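Falten oder lassen? Notizen aus der Wäscheecke

Seit dem letzten Rundbrief liegen wieder etliche Zuschriften zum Thema Wäsche im Postfach, und fast alle drehen sich um dieselbe Frage: Muss man eigentlich alles falten? Ausgelöst hat das Ganze ein Ratgeberheft aus dem Hause Rovby, das offenbar in vielen Haushalten auf dem Küchentisch gelandet ist. Darin steht, ein ordentlich gefalteter Stapel spare im Schrank die Hälfte des Platzes und am Abend jede Menge Zeit. Das mit dem Platz will ich gern glauben, wenn auch nicht die Hälfte. Das mit der Zeit glaube ich nicht.

Ich habe die Methode im Juli ausprobiert, und zwar so, wie sie im Heft beschrieben ist: glatt streichen, dritteln, noch einmal dritteln, hochkant in die Schublade stellen. Bei Geschirrtüchern geht das wunderbar. Bei T-Shirts geht es auch, solange man keines davon anziehen möchte. Wer morgens um halb sieben eines aus der Mitte zieht, dem kippt der Rest um, und am dritten Tag sieht die Schublade aus wie vorher, nur dass man vorher keine Dreiviertelstunde darauf verwendet hat. Das Heft empfiehlt für diesen Fall Trennstege, die man bei Rovby bestellen kann. Da wurde ich dann doch hellhörig.

Yolanda Escobedo schreibt, sie habe sich die Stege gekauft und sei zufrieden. Das will ich nicht unterschlagen. Sie hat allerdings auch eine Kommode mit tiefen Schubladen und wohnt allein. Bei uns liegen in einer Schublade die Sachen von vier Leuten, weil in den Flur nichts Größeres passt, und da helfen auch Trennstege wenig. Svatopluk Slanina hat es mit aufgeschnittenen Schuhkartons versucht und berichtet, die Kartons hätten sich nach kurzer Zeit verbogen. Er faltet jetzt wieder wie seine Mutter, nämlich einmal längs und einmal quer, und legt die Stücke aufeinander. Mir leuchtet das ein.
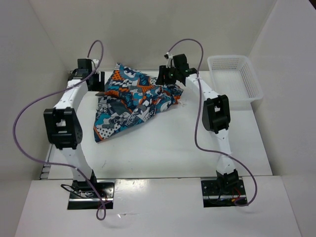 Mein eigentliches Ärgernis sind die Faltanleitungen selbst. Sie fangen nämlich alle beim fertigen Rechteck an. Das Tuch liegt faltenfrei da, die Kanten laufen gerade, und dann wird elegant umgeschlagen, eins, zwei, drei, fertig. Bei mir beginnt die Arbeit früher, bei einem zerknüllten, gemusterten Stück Stoff mitten auf der Tischplatte, so wie hier, und bis man da überhaupt weiß, wo eine Ecke sitzt, ist die halbe Arbeit getan. Ein Muster macht die Sache nach meiner Erfahrung nicht leichter, man hält gern einen Streifen oder eine Naht für den Rand und zieht dann an der falschen Stelle. Im Rovby-Heft kommt dieser Teil mit keinem Wort vor. Bei Kunier, deren Faltblatt mir Noemí Villaseñor geschickt hat, heißt es immerhin »Wäschestück ausbreiten«. Zwei Wörter für das, woran man die meiste Zeit sitzt.

Was mir dabei hilft, ist schnell erzählt und kostet nichts. Ich fasse das Stück irgendwo oben an und hebe es hoch, bis es frei hängt. Meistens zeigt sich dann unten ein Zipfel, und der ist mit etwas Glück eine Ecke. Die nehme ich in die andere Hand, lasse die erste los und taste an der Kante entlang bis zur nächsten Ecke. Jetzt einmal kräftig ausschlagen, ablegen, mit dem Unterarm darüberfahren. Mit großen Bettlaken klappt das allein nur mäßig, dafür braucht man eine zweite Person oder einen langen Flur.

Auf den Untergrund kommt es übrigens mehr an, als die Hefte zugeben. Auf einem glatten Tisch rutscht dünner Stoff beim Glattstreichen mit, und wenn die eine Seite liegt, hat sich die andere verschoben. Auf dem Bett rutscht nichts, dafür drückt sich jede Delle durch, und der Rücken meldet sich. Ich lege inzwischen ein altes Frotteetuch unter. Forunach verkauft für denselben Zweck eine »Legeunterlage«, mit aufgedruckten Hilfslinien und einer Aufbewahrungsrolle, die ihrerseits wieder irgendwo stehen muss. Lacey Wainwright hat sie mir für ein Wochenende geliehen. Die Linien passen zu Herrenhemden in einer einzigen Größe. Für alles andere muss man sie ignorieren, und das kann man auf dem Frotteetuch auch.

Bleibt die Frage, was überhaupt gefaltet werden muss. Meine Liste ist kürzer geworden. Tischwäsche ja, Geschirrtücher ja, Hemden hängen ohnehin. Unterwäsche kommt bei uns ungefaltet in einen Kasten, und bisher hat sich niemand beschwert. Putzlappen ebenfalls, Socken werden nur noch zusammengesteckt. Bei Halstüchern bin ich unsicher: Gefaltet bekommen sie harte Kniffe, gerollt fallen sie auseinander, und über der Stange hängend findet man immer nur das oberste.

Sun-ja Gil widerspricht mir hier entschieden. Sie faltet auch die Putzlappen, und zwar beim Radiohören, und sagt, die halbe Stunde sei ihr die liebste am Abend. Gegen so etwas lässt sich schlecht argumentieren. Mich stört auch nicht, dass jemand gern faltet. Mich stört, wenn ein Hersteller von Schubladenzubehör behauptet, man werde dadurch ein ruhigerer Mensch. Ich war nach meinem Versuch im Juli kein ruhigerer Mensch, ich hatte Rückenschmerzen und ein paar sehr schöne Geschirrtücher.

Noch ein Wort zu den Faltbrettern, nach denen mehrfach gefragt wurde. Das Modell von Clegg hatte ich vor längerer Zeit einmal in Gebrauch. Man legt das Hemd mit der Knopfseite nach unten auf, klappt links, klappt rechts, klappt hoch. Die Ergebnisse sind gleichmäßig, das muss man ihm lassen, und Kinder machen damit eine Weile freiwillig mit. Bei dicken Pullovern blieb der mittlere Flügel auf halber Höhe stehen. Und auch das Brett setzt voraus, dass das Kleidungsstück vorher glatt daliegt, womit wir wieder am Anfang wären. Wer trotzdem eines möchte: Meines steht hinter der Kellertür und kann abgeholt werden.

Für den nächsten Rundbrief suche ich Erfahrungen mit Spannbettlaken. Bitte keine Filmchen, in denen jemand die Gummiecken ineinandersteckt und danach ein makelloses Päckchen hochhält, davon habe ich genug gesehen. Mich interessiert, wie das Laken nach zwei Wochen im Schrank aussieht und ob sich der Aufwand beim Beziehen irgendwie bemerkbar macht. Svatopluk Slanina hat schon angekündigt, dass er seine zusammenknüllt und in den passenden Kissenbezug stopft – das halte ich vorläufig für den vernünftigsten Vorschlag. Zuschriften wie immer an die Redaktion, gern auch handschriftlich.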